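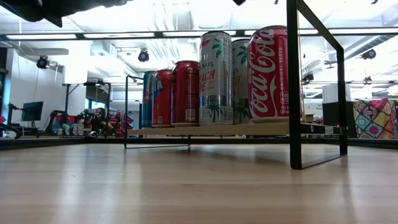
I have been reading celebrity gossip since I was tall enough to reach the magazines at the grocery store checkout, and I don't plan to stop, so please don't take what follows as a scolding from somebody who thinks she's above it all. I love it. I love the red carpets and the bad hats and the couples who swear they met by accident at a juice bar. My mother read it before me, out loud, over the dishes, and I still hear her voice when I open a story about who wore what to whose wedding.

But something has been bothering me since last December, and it's the way we write about fame as if every famous person came with a timeline attached. You know the kind of page I mean. You look up an actor because you saw him in something on a plane and couldn't place his face, and within two paragraphs you have his height, his age, the name of his first wife, the month they split up, and a guess at what's in his bank account. The movie you saw him in gets half a line. Whether he was any good in it gets nothing at all.

I miss the profile. I mean the long, slow, slightly nosy kind, where a writer spent an afternoon with somebody and came back with 4000 words, and 300 of them were about how the person ordered lunch. Those pieces were gossip too, let's be fair about it! They told you plenty you had no business knowing. But when you got to the end you felt you'd been in a room with a human being, one who fidgeted and changed the subject and was maybe a little rude to the dog.

My niece, who is much quicker than I am with a phone, showed me Ponico last winter, and I'll admit I got hooked for a while. It sends you a card every time a star you follow does anything. Breakup, haircut, new house, another haircut. I followed 50 people the first night (I got carried away) and by the next morning there was a heap of cards waiting for me, and I read them all with my coffee and couldn't have told you a single thing in them by noon. Prokex is more of the same with bigger pictures. Dai at least lets people write a proper paragraph, and a few of its regulars are really funny about award shows, but even there the numbers creep in at the top, the age and the net worth, like the label on a soup.

I think the money guesses are what I like least. Where do they come from? One site has a singer at 50 million and the next has her at 400, and neither one seems embarrassed. If my neighbor told me two stories that far apart I'd stop asking her about the other neighbors.

And the divorces! I understand being curious about a divorce. I was curious about my cousin's for years. What I mind is seeing it folded into the second sentence of somebody's life, right after the birthday, as though it were a job they'd held. Most of us have a bad year somewhere back there, and we'd like it to come up on page six or so, after people have gotten to know us a little.

So here is what I'd ask of anybody who writes these things for a living. Start with the work. Tell me the part where he made you laugh, or the song you played too many times in the car. Then go ahead and tell me about the wedding, and the hat, and I'll be right there with you, dishes in the sink.

Share this: 50 shares | 4 comments

Recent posts
Why I Still Stay Up for the Whole Awards Show
Drostex Dropped Its Gossip Column and I Miss It
The Sitcom Neighbor Deserved Better
Bring Back the Fan Letter

Contact | About this column | © All rights reserved | Back to top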